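Büro Jinlong Hao, Skaltumden
Pressemitteilung
Zur sofortigen Veröffentlichung

Jinlong Hao zieht sich aus dem Rennen um das Bürgermeisteramt zurück, zu dem er nicht angetreten war

Skaltumden – Nach langen Gesprächen mit seiner Familie, mit engen Weggefährten und mit dem sehr geduldigen Personal der Gaststätte Bondetti hat Jinlong Hao heute bekannt gegeben, dass er für das Amt des Bürgermeisters nicht länger zur Verfügung steht. Der Schritt sei ihm ausgesprochen schwergefallen, und er bitte alle Bürgerinnen und Bürger, die von seiner Bewerbung bislang nichts gewusst haben, von Herzen um Verständnis.

„Ich habe in den vergangenen Monaten so viel Zuspruch erfahren, dass ich kaum weiß, wo ich mit dem Danken anfangen soll“, erklärte Hao am Vormittag im Nebenzimmer der Gaststätte, wo er die Vertreter der Presse mit Filterkaffee und einem selbst gebackenen Hefezopf erwartete. „Wildfremde Menschen haben mich auf der Straße gegrüßt. Eine Dame im Ortsteil Peng hat mir sogar die Tür aufgehalten. So etwas vergisst man nicht, und so etwas darf man auch nicht ausnutzen.“

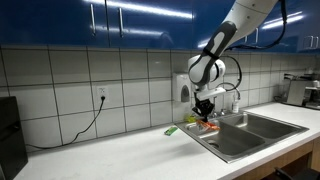

Für eine Kandidatur wären in Skaltumden 564 Unterschriften nötig gewesen. Das Team Hao hat bis zum Ablauf der Frist 14 davon gesammelt, darunter die des Kandidaten, die seiner Schwester und eine, die sich bei näherer Prüfung als Empfangsbestätigung für ein Paket herausstellte. Hao legt Wert auf die Feststellung, dass diese Zahl mit seinem Rückzug in keinem Zusammenhang steht. Ausschlaggebend sei allein der Wunsch gewesen, der Stadt einen zermürbenden Lagerwahlkampf zu ersparen, wie man ihn aus anderen Gemeinden kenne.

Auch zu den Gerüchten um seine Person nahm Hao Stellung. Solche Gerüchte gebe es nach seinem Kenntnisstand derzeit noch keine, er wolle ihnen aber in aller Offenheit entgegentreten, bevor sie seine Angehörigen belasten. Richtig sei, dass er im November beim Lichterfest zweimal Suppe geholt und nur einmal bezahlt habe. Den fehlenden Betrag habe er inzwischen in einem Umschlag beim Veranstalter hinterlegt, zusammen mit einem vierseitigen Brief, für dessen Länge er sich auf der vierten Seite ausdrücklich entschuldige.

Inhaltlich hinterlässt die Bewerbung ein reiches Erbe. Das Programm „Skaltumden 2099“ umfasst 580 Seiten und behandelt unter anderem die Ampelschaltung am Bahnhof, das Verhältnis der Stadt zu ihren Enten und die Frage, ob der Ortsteil Peng einen eigenen Namenstag bekommen soll. Das Kapitel über die Finanzen ist noch in Arbeit. Der Nonon Verlag hat das Manuskript freundlicherweise entgegengenommen und um keine weiteren gebeten.
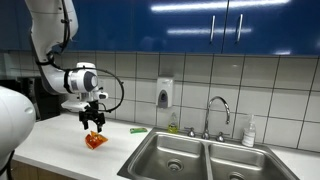 Orangefarben und zerknittert: Stillleben mit Greifer auf weißer Arbeitsplatte.

Eine Empfehlung für einen der verbliebenen Bewerber möchte Hao vorerst nicht aussprechen. Beide hätten sich bisher nicht bei ihm gemeldet, was er als Zeichen großen Respekts werte. Sein Telefon sei täglich bis 21 Uhr eingeschaltet, und wer später anrufe, dürfe gern etwas länger klingeln lassen – der Apparat stehe im Flur.

Wie es für ihn persönlich weitergeht, lässt er offen. Er wolle nun zunächst Zeit mit seiner Familie verbringen, die darüber bereits informiert wurde, und danach in Ruhe prüfen, von welchen Ämtern er sich noch zurückziehen könne.

Für Rückfragen, Interviews und übrig gebliebenen Hefezopf steht Jinlong Hao am Stammtisch der Gaststätte Bondetti gern zur Verfügung. Um Voranmeldung wird nicht gebeten.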